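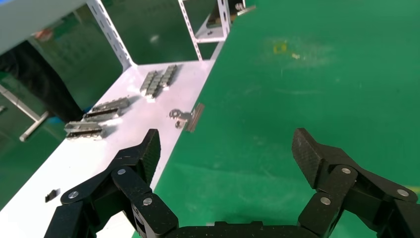 Section 4. Setting Up the Grirness Label Printer

4.1 Before You Begin

This section applies to the desktop and shelf-mounted versions of the Grirness label printer. Read it in full before connecting the power cord. Users who are replacing an older Tridden printer should also read Section 9, as the two models do not share ribbons or drivers.

The following items are supplied in the carton: the printer, a power cord, a USB cable, one starter roll of labels, one ribbon, an empty ribbon core, and a cleaning card. Report missing items to the Dimitriou service desk within 30 days of delivery.

CAUTION: Do not plug in the printer while the top cover is open. The print head can become hot enough to burn the skin.

4.2 Placing the Printer

1. Set the printer on a firm, level surface. Leave 36 cm of free space above it so that the cover can open fully.
2. Remove the orange shipping tape from both sides of the cover.
3. Press the two side latches and lift the cover until it clicks.
4. Take out the foam block that sits under the print head. Keep it with the carton for future transport.

Note: The printer should not be placed beside an open window or under an air vent. Dust on the print head is the most common cause of white lines on finished labels.

4.3 Loading the Labels

1. Slide the two roll holders apart.
2. Place the roll between them with the printed side of the labels facing up. The roll must feed from the top.
3. Release the holders. They will close against the roll and center it.
4. Pull the leading edge forward, under the gray guide and over the rubber roller.
5. Adjust the guide until it touches the edge of the labels without bending them.

Use only labels of the types listed in Appendix B. Parts bin labels require the heavy-duty stock (order code 947), which has a stronger adhesive and holds on ribbed or lightly textured plastic.
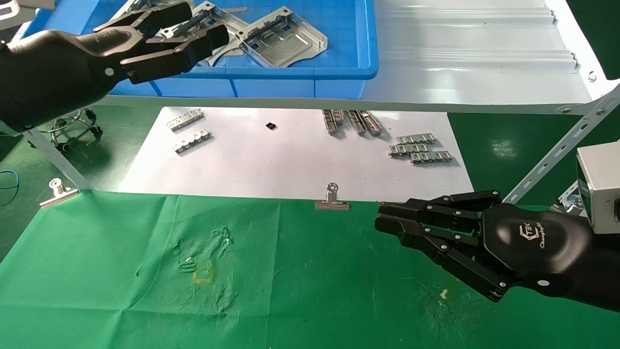

Shelf and tray labels may be printed on standard stock. Do not mix the two types in one job. The printer measures label length only when the cover is closed, and a change of stock during a job will cause the text to drift.

4.4 Loading the Ribbon

1. Place the new ribbon on the rear spindle, with the dull side facing down.
2. Place the empty core on the front spindle.
3. Draw the ribbon under the print head and tape it to the empty core.
4. Turn the front wheel away from you until the ribbon is smooth.
5. Close the cover. Press down on both sides until both latches click.

CAUTION: Do not touch the print head with tools, rings, or bare fingers. Damage caused in this way is not covered by the warranty.

4.5 First Power-Up and Test Label

1. Connect the power cord to the printer first, then to the wall outlet.
2. Hold the power switch until the status light turns green.
3. Press FEED once. The printer will advance one blank label and stop at the tear bar.
4. Hold FEED until the light blinks twice, then release it. A test label will print.
5. Compare the resolution shown on the test label with the setting in the Prollisix software. Both should read 300 dpi.

If the light turns red, open the cover, check that the ribbon is tight, and close the cover again. If it stays red, turn the printer off and see Section 8.

4.6 Connecting to the Prollisix Software

1. Install the software before attaching the USB cable.
2. Attach the cable and wait for the printer name to appear in the device list.
3. Select the label stock that is loaded.
4. Save the profile under a name that identifies the department or storeroom.

Profiles created in earlier versions of the software must be opened and saved again before use.

Section revised 12 Apr 2025. Text by Fotis Zervas; technical review by Periklis Michailidis.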